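Praldale open day, 2024-04-29

The brochure promised 96 stalls and a look behind the scenes at the old Plindbridge mill. I paid for parking and got a queue. Our guide, Dima Sabbagh, was cheerful enough, but her claim that the new turbine will power 800 homes came with no workings.

Tea was fine – the scones less so. The toy tables had a pile of stuff to rummage through.
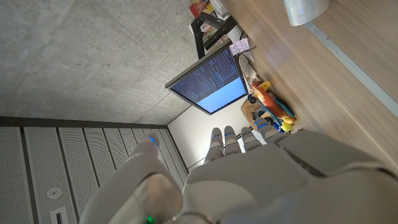
I'd want to see the turbine run through a dry August before believing any of it.

14 shares · 2 comments

Vilmos Somogyi: Parking was free last year.
Ikonen: Scones were good early on.

Related
Sundero harbour tour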